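Teaching a gripper to pick up an odd-shaped block

If you've followed the earlier pages in this series, you have an arm bolted down, two metal fingers that open and close when you ask them to, and probably a strong wish to pick up something more interesting than a plain cube. Good! This page covers the block with slanted sides, the one that kept squirting out of my gripper like a wet bar of soap for most of May.

I work on mine at Traltska, the shared workshop across the canal from my apartment, and a lot of what follows came out of long evenings there with Birutė Butkienė, who has far more patience with fingers and bolts than I do. You can do it all at a kitchen table just as well, as long as the table doesn't wobble.

Start with the fingers. Loosen the bolt on one finger until you can turn the plate by hand, close the gripper gently on the block, and let the plate settle flat against whichever face it meets. Then snug the bolt down while the gripper is still closed. It feels backward (I always want to line things up first with a ruler), but the block is a better guide than the ruler.

Next, the grip itself. Hold the block upright with the narrow end down and bring the fingers in high, up near the wide end, where there's more to hold. Grab it too low and the taper works against you, and the harder you squeeze the faster it leaves. My servo takes pulse values, and I close to 1,166 for this block. Yours will be different, so creep up on it from the open position in steps of 5 and stop as soon as the block no longer turns when you nudge it with a fingertip.
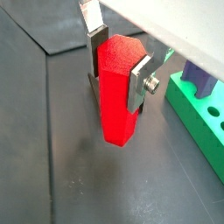

Page last changed: November 7, 2021, by Fiifi Baidoo

Lift only a little way at first. A short gap over the work surface is plenty for checking the grip, and if the block falls it won't go far or chip a corner. I like to get my head down level with the table and look at the lower end. If it points straight down, carry on. If it leans, put it back, open up, and turn the finger plate a hair before you try again.

Keep your other parts in view while you do this, too. I leave the green base with the round holes off to one side, with the purple piece standing in it, so I get used to moving the arm with something nearby to bump into. The underside of the arm housing is easy to forget when you're staring at the fingertips! Raise the arm before you swing it sideways, every single time.

Once the grip is steady, save the position. In Mudik, the little control program I use for all of these pages, that means opening the pose list, typing a name and pressing Store. Set the move speed to 507 for the first few runs and leave it there until you're bored. The top setting is 1,000, and I have yet to find a reason to use it on a block.

If the block still slips, wipe both fingers and the block with a dry cloth, then check the bolt again. Mine likes to work itself loose over an evening. Birutė puts a strip of thin rubber on her fingers and swears by it, though it did throw off my saved positions when I tried it, so do that before you store anything.

Next page: lowering a block without dropping it.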